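Hand-held gripper station: pre-session inspection, with comments

Site: Galia building, upper room
Project: Firnora, household tidying examples
Checked by: Ionuț Sima
Date: February 25, 2021
Result: passed with comments, see items 4, 9 and 12

Scope. The check covers the hand-held grippers, their markers and cables, the furniture used for the tasks and the floor the operator stands on. It is done before the first recording of a shift and again if anybody changes grippers. Software checks are on the Konix sheet and are not repeated.

PART A. GRIPPERS AND MARKERS

1. Finger pads seated, no splits or lifted edges. OK
Comment: The pads on both grippers were changed at the last service. Press each one with a thumb and try to turn it. If it turns, it comes off and goes back on properly.

2. Fingers open and close over the full range. OK
Comment: Ten slow cycles each, then ten at working speed. The left one is a little stiffer than the right but within what we allow.

3. Markers flat, clean and firmly fixed. OK
Comment: Wipe with a dry cloth only. The spray cleaner took the black off one corner of an old marker and we lost tracking on 15 takes before anyone spotted it.

4. Cables clear of fingers and markers through the whole movement. COMMENT
Comment: Hold each gripper out at arm's length, tilt it both ways and look at where the cable goes. It must not cross the face of a marker. Two operators have been letting the cable hang over the wrist, and it slides forward when they reach down. Waweru is sending clips. Until they come, run the cable behind and check it again after each break.

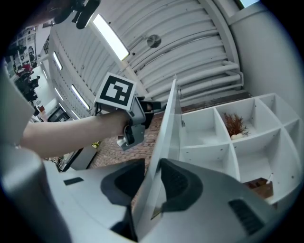
Item 4. Gripper held out with fingers open, marker on top, cable passing behind the marker.

5. Forearms bare or sleeves rolled and secured. OK

6. Bracelets, watches and rings. OK
Comment: A thin, close-fitting bracelet is allowed. Anything that dangles comes off. Whatever is worn at the start of a batch stays on to the end of it, so that the hands look the same throughout.

PART B. TASK AREA

7. Shelving and desk unit stable when pushed by hand. OK

8. Drawers run freely and stop before they come out. OK
Comment: Top drawer catches slightly on the way back in. Reported, safe to use.

9. Loose items on the desk and shelves match the task card. COMMENT
Comment: The card for this batch was written in a hurry and gives the book only as "book". Please write the colour and where it starts. The learning system gets the task text along with the recording, and a vague card makes a weak example. Small desk items should be placed where the operator can reach them without stepping round the chair.

10. Chair position. OK
Comment: It stays in front of the desk for this batch. For drawer tasks, move it before recording starts, never with the grippers in hand. 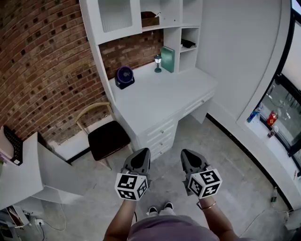 Items 9 to 12. Standing position facing the desk unit, both grippers forward.

PART C. FLOOR AND OPERATOR

11. Closed shoes with a flat sole. OK

12. Floor clear where the operator stands and turns. COMMENT
Comment: The left gripper cable drops towards the floor, and the plugs and cables over on the left side need tidying. I would like the power strip fixed up off the floor before June, when the second shift starts. For now operators keep their turns to the right and step back before turning.

13. Lighting even, blinds not moved during a batch. OK

14. Operator knows the stop word and has used it once in practice. OK

15. Rest breaks. OK
Comment: 2 minutes after each set and a longer one at the operator's choice. Sore wrists are to be written down, even if they pass. Takes done with a tired hand are slow and uneven and most are thrown out at review anyway.

COUNT AT TIME OF CHECK

Accepted examples: 416
Target for this task group: 1,000

The target does not override any item on the sheet. If item 4 or 12 fails during a shift, recording stops and the current take is marked as rejected.

ACTIONS

Fit cable clips to both grippers when received. I. Sima
Raise power strip and bundle cables, left side. Site
Rewrite task card with full item names. Firnora task desk
Look at top drawer runner. Site

Signed: Ionuț Sima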